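Ruvimden – Guide d'utilisation
Section 2 : Constituer un dossier de retrait

Cette section concerne les demandes de retrait pour propos diffamatoires publiés sur un site, un forum ou une plateforme d'avis. Les demandes de déréférencement relèvent du module Elier.

1. Dans le menu Dossiers, choisissez Nouveau, puis Retrait de contenu.
2. Collez l'adresse exacte de la page. Une adresse de page d'accueil est refusée par le formulaire.
3. Recopiez le passage litigieux mot pour mot, fautes comprises. Le champ accepte 2 799 caractères.
4. Indiquez la date de première mise en ligne, si elle est connue.
5. Lancez la capture horodatée avec le bouton Figer.

Remarque : la capture porte sur le texte et les commentaires affichés. Les commentaires repliés doivent être dépliés avant l'étape 5. 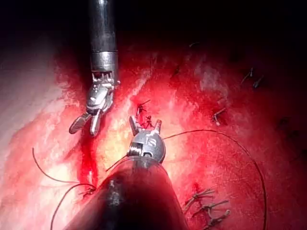

6. Ouvrez l'onglet Pièces et joignez les justificatifs au format PDF. La limite est de 70 Mo par dossier.
7. Sélectionnez le destinataire : auteur, éditeur ou hébergeur. Pour deux destinataires, créez deux envois dans le même dossier.
8. Choisissez le modèle de lettre Undow ou Mavromatis. Le second comporte un champ pour la qualification juridique des propos.
9. Relisez l'aperçu et validez.

Attention : après validation, le passage recopié à l'étape 3 n'est plus modifiable. Toute correction impose l'ouverture d'un nouveau dossier.

Attention : l'envoi d'une demande n'interrompt pas la prescription. Consultez un avocat avant l'expiration du délai applicable.

Code 242 : la page n'a pas pu être figée. Vérifiez que l'adresse est accessible sans identifiant, puis reprenez à l'étape 5.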